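Clareo Desk Board: a small dry-erase board after one winter of daily use

Price paid: $32
Bought from: Piltbridge, online
In use since: February

I keep a running list on my desk. For years it lived on sticky notes, then in a notebook, then in a phone app that I stopped opening. The Clareo Desk Board is my fourth try. It is a small dry-erase board that sits flat or leans on a wire stand. The box holds the board, the stand, one black marker and a felt pad.

Setup and size

There is almost nothing to set up. The stand folds out and clips into two slots on the back. One of the slots on mine was tight and I had to work the wire in with my thumb. Once it was in, it stayed.

The board fits about ten lines of my handwriting, which is large. I would not want it any smaller. It goes into a laptop bag if you take the stand off, but the stand has a sharp end and I have stopped packing the two together.

I mostly use it flat. The rubber dots on the back grip well on a bare desk and less well on a cloth or a desk pad. On a cloth it slides when you wipe it, so you need a second hand to hold it down.

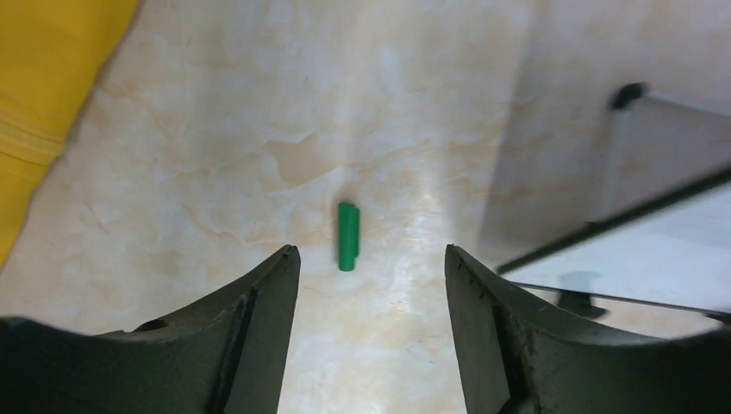
Erasing makes more mess than Clareo admits. Dried ink comes off as fine black dust, and the dust ends up wherever the board is lying. A pale marble-patterned top like this one is the worst kind for it, as the specks blend in with the pattern and you only find them later on your sleeve. My desk is dark brown and I still wipe it every evening. Leaning the board on the stand doesn't help much. The dust falls in a line along the front instead.

Writing and wiping

The surface is good. Fresh ink comes off in one pass with the pad, and ink from the day before takes two. I left a grocery list on for 60 days as a test and it needed a damp cloth, plus some rubbing on the letters where I had pressed hard. A faint gray shadow stayed behind. You can see it in low light at an angle.

The marker in the box is poor. It was pale from the start and squeaked. I moved to the Kołodziej fine-tip markers, which are also sold by Piltbridge, and the board got a lot better. Lines are thinner, the black is darker and I can fit two more items on a page. The caps are stiff, though. I leave them off too long and I have dried out two markers that way.

The felt pad is fine for a month. After that it is full of ink and starts pushing gray around. It can be washed by hand with dish soap, but it takes all night to dry and it came out a bit smaller. An old cotton sock does the same job.

Clareo says the surface is good for 3000 wipes. I have no way of checking that and I haven't kept track. Mine has had a few wipes a day and shows two hairline scratches, both from a ring.

Cleaner

For the gray shadow I bought the Clirnik board spray. It works. One squirt, wait a little, wipe with a paper towel. It smells strongly of fake lemon and I would open a window. The bottle is 600 milliliters, far more than anyone needs for a board this size. Plain rubbing alcohol took off the same marks when I tried it on one corner, but it left that corner slightly duller, so I went back to the spray.

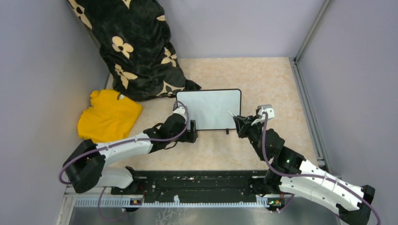 One reader wrote to disagree about the pad. She has had the same board for over a year, never washes the felt, and just trims a thin layer off with scissors when it gets dirty. She also said the stand is the first thing to go, and that hers lost its spring and now leans back so far that the board lies almost flat. I asked Piltbridge whether the stand is sold separately. It isn't. They offered me a discount on a second board.

Mine still holds its angle. I fold it maybe once a week, and I suspect the people who fold it every day will have her problem sooner.

One more complaint. The printing on the back, with the care instructions, is in light gray on white. I needed a flashlight to read that you should let the ink dry before wiping. That tip does help. Wet ink smears into the edge strip and is hard to get out of the corner.
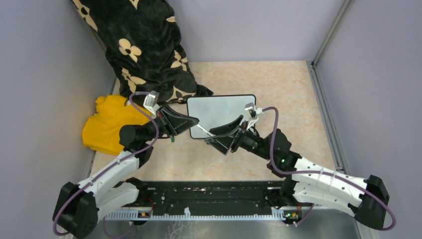 Should you buy it?

If you already like paper, keep using paper. The board suits short lists that change during the day, phone messages, and things you want off your desk by five. It is a bad place for anything you need next week.

At $32 it is a little expensive for what you get, and you should plan on buying better markers right away. The surface itself is the best I have used at this size. I would buy the board again. I would skip the Clirnik spray until the first stain shows up, and I would ask Clareo for a heavier stand.

Rating: 4 out of 5 for the board, 2 out of 5 for the marker and pad.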